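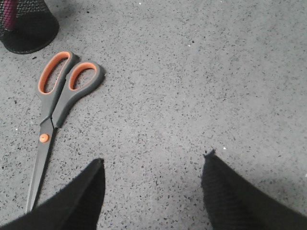 About Ponholm Sewing School

Beginners welcome. Always have been. Evening and weekend classes in dressmaking, alterations, curtains and quilting, all taught in small groups.

Who we are

Started by Maureen Bramwell in the back of her alterations shop on Lambert Street. One table, three machines, a kettle. Customers kept asking how to do their own hems so she showed them. Then they brought friends. Gareth Tindall joined to teach tailoring and never left. Now we have the whole upstairs at Finard House plus the cutting room on the ground floor, 600 square feet, big windows.

Still do alterations by the way. Drop off at the desk, ask for a ticket.

What we teach

Start Sewing: six evenings. Threading up, straight seams, zippers, one tote bag, one skirt. No experience needed, really none.
Next Steps: darts, sleeves, collars. You pick your own pattern, we help you fit it.
Tailoring with Gareth: jackets and pants. Slow. Lots of hand stitching. Please do Next Steps first or show us something you've made.
Curtains and Blinds: measure your windows BEFORE the first class. In inches please.
Quilting: Saturday group, mixed levels, goes on all year except August when we close for cleaning and machine servicing.
Kids' Club: ages 8 and up, school vacations only. Fills fast.

One-off workshops too, bags, aprons, mending, Christmas stockings. See the Workshops page.

What's included

Use of machines, irons, cutting tables, thread, tea and coffee. Fabric is extra, bring your own or buy from the remnants shelf. Patterns can be borrowed, we have 3000 of them, some very old. Maureen's favorites are the Porna coat patterns, please refold them properly and put all the peices back in the envelope.

If you bring your own shears put your name on them. And no cutting paper with the fabric ones!

Prices

Start Sewing is $15 an evening, payable by course. Single workshops $49. Kids' Club prices on the booking form. Missed a class? Tell us and we'll try to fit you in with another group, can't promise. No refunds inside a week of the start date.

Booking

Spring course booking opens October 31, 2019, in person or by phone first, online the morning after. Current students get first pick of there usual evening. Gift certificates at the desk, any amount, good for a year.

Finding us

Finard House, corner of Lambert Street. Side door, not the front, the front is the dentist. Parking behind the building after 5. Stairs to the main studio, but the cutting room is step-free and we can set a machine up down there, just let us know when you book.

Questions, call the desk or use the contact form. Maureen answers most of them herself, usually after class so give it a day.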